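Home | Our Work | Partners | Reports | Contact

Progress Report to the Magsi Fund
Kemow Laundry and Drinks Corner
23 November 2025

Dear friends at Magsi,

Thank you, first of all, for your patience with us over a long and busy stretch. When we last wrote, in May, we had a signed lease and a great deal of dust, so it is a real pleasure to be writing now with the laundry running and people coming through the door with their bags!

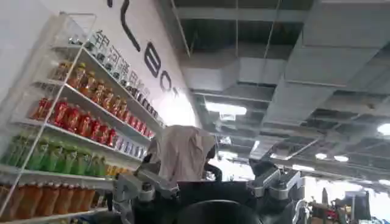 The drinks corner was the part of your grant we worried over most, and it has turned into the part people talk about. Wajid Mirani does the stocking, and he likes the bottles grouped by color, with the reds on one shelf and the greens on the one beneath them, the orange ones lower down again (he says it makes his reordering much quicker, and I believe him). We sold 1,476 drinks up to the end of last month. The tea sells best on weekday evenings, and all the takings go into the repair fund, as we agreed with you.

The laundry itself is open 90 hours a week. We had hoped for more, but the neighbors upstairs asked us to keep the late evenings quiet and we were glad to do it. Seventy households have signed up for the reduced rate, and a good many of them heard of us from a cousin or a friend and never saw a single one of our leaflets. 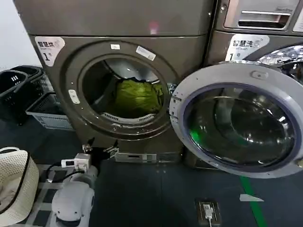 Prices have stayed where we set them at the start. Usman Ghauri went back over the power bills with me, line by line, over two very long afternoons, and we think we can hold them through the winter as long as the Tavis service contract is renewed on the same terms. We are still waiting for that letter and will forward it as soon as it comes.

There have been some bumps. The change machine was out for 19 days while a part came from Vestska, and we kept a cash box at the desk in the meantime. We have also had a fair bit of forgotten washing, mostly socks and towels, and now keep a shelf for it.

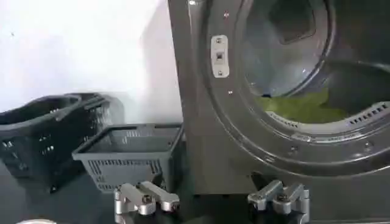

What we plan next

A folding table by the window, a second bench, and clearer signs on how much to put in one load. None of this needs new money.

With warm thanks from all of us at Kemow

Comments (3)

Dalia: So happy to see this. My mother goes every week now and comes home with the news of the whole street.

R. Penn: Any chance of opening earlier on Saturdays?

Wajid Mirani: We are looking at it! Ask me at the desk.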